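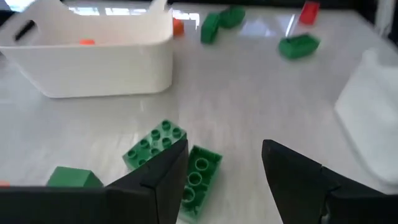 By Styliani Nikolaidis | January 7, 2024

Print this item E-mail this item

Search the newsletter Enter keyword Go

Sorting the bricks, again

Dear members of the Skernside toy library,

The holidays are finished and the brick sets are coming back to us. I write this short item every winter, and every winter I receive the same question: how must the bricks be sorted before we return them? So I will try to explain it more clearly this time.

You do not need a special table. Any flat, light table is good, and I prefer a white one. On a white surface the green and the orange and the red show themselves very well, and a small piece does not hide from you as it does on a carpet. If the table stands near a window it is even better, but move your chair a little when the light shines back in your eyes.

Take one big plastic basket and put it on the table, and keep a second container at the other side. We sort by color first. Please do not begin with the shapes. Stavros Andreadis tried shapes first in July, with the large set called Fludusik, and after one whole evening he had many small piles and his family had no place to eat.

Choose the color you have the fewest of and start with it. Orange is usually a good one. The bricks you have not yet sorted can stay spread on the table, with some space between them, so that the fingers can take each one easily. The green ones, for example the 2-by-4 with its eight studs, are the most common in our sets, and I leave them always for the end.

Two bricks which are pressed together must be separated before they go in the bag. I know that this is hard for the nails. Aicha Metwally uses the edge of an old plastic card, and she asks me to tell you that a kitchen knife is not a good idea. She has a small scar.

About washing. Warm water with a little dish soap is enough, and then a towel for the night. Do not put the bricks in the dishwasher. We lost part of one set in this way last year, and the pieces which came back did not fit to anything.

The medium set has 300 pieces and the small set has 63. You are not obliged to count them, we have a scale at the desk and we do it by weight. If you know that something is missing, write it on the paper inside the lid. There is no fine for a lost brick. We keep a box of spare ones, and Polyxeni Panagiotou fills it from the flea market when she finds them at a fair price.

Some families asked if they may mix their own bricks with ours. I would say better not. With the same colors it is very difficult to divide them after, and two children can remember the same green brick in two different ways. I had this at my own table with my nephews, and I did not enjoy it.

The sets can be returned at the desk during the usual opening hours. Please bring them in the bag with the number on it. If the bag is torn, ask Stelios Panagiotou for a new one, he has them in the drawer under the scale. The waiting list for the Fludusik set has now 47 names, so if your children are tired of it, please bring it a little earlier.

Styliani

Print this item E-mail this item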